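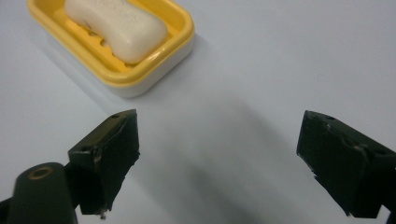 *Page last changed: Saturday, 4:15 p.m.*

**FOR RELEASE NOW - Wemonside Soap Works is opening a second shop, in Brokbridge**

Well, we've signed the lease! After four years of making and selling soap out of one narrow building in Wemonside, I'm opening a second shop in Brokbridge this August, and I'd love for you to tell your readers and listeners about it.

The new place is at the bottom of Mill Street, in the old Koskela shoe store. If you grew up in town you probably got your school shoes there (I got mine there, two sizes too big, every fall). The Koskela sign is staying up over the side door because I like it and the landlord likes it, and our own sign will go over the front. We kept the long bench by the window too, so there's somewhere to sit while your friend smells every single thing on the shelf.

We'll carry the whole Wemonside range, which right now means 9 kinds of bar soap, the shaving soap, and the laundry flakes that people keep asking me to ship to their sisters. There will also be a refill counter for liquid hand soap. Bring any clean bottle with a lid and we'll weigh it, fill it, and charge you for what goes in. The Wemonside shop has never had room for one, and I've wanted to do this since we opened.

One more new thing. We're starting a plain, unscented bar called Ultum, and it'll be sold only in Brokbridge for the first month. It has no perfume and no color added, and it took me most of last winter to get it to set the way I wanted. The first batches were crumbly. The ones after that were fine but took forever to lather, and my family was very patient about it. An Ultum bar will be 99 cents on opening day, one per person please, and it goes to the regular price after that.

A few people have asked how we're paying for all this. Part of it is savings, part is a small bank loan, and the rest came from customers who bought gift cards ahead of time this spring. The gift cards brought in $3,013 - I still can't get over that! Every one of them will work at both shops and they don't expire.

Opening day is a Saturday in August, and we'll send out the exact date once the plumbing inspection is done. Doors open at 10 a.m. There'll be lemonade, a table where kids can stamp their own bar of soap, and free parking behind the building (come in from the alley, the front is all meters). Regular hours will be 10 to 6, closed Mondays. The Wemonside shop keeps its same hours and its same staff, so please don't worry if you're a regular there.

We're also hiring for Brokbridge. I need around four people, mostly part time, and you don't have to know anything about soap. You do have to be okay with smelling like it. Stop in at the Wemonside counter for an application or ask for one by phone.

Reporters and photographers are welcome to come by before the opening, though mornings are best since the painters take over after lunch. Call the Wemonside shop and ask for the owner - that's me, and I'm usually in the back, so let it ring.

**Wemonside Soap Works**
Wemonside and, soon, Brokbridge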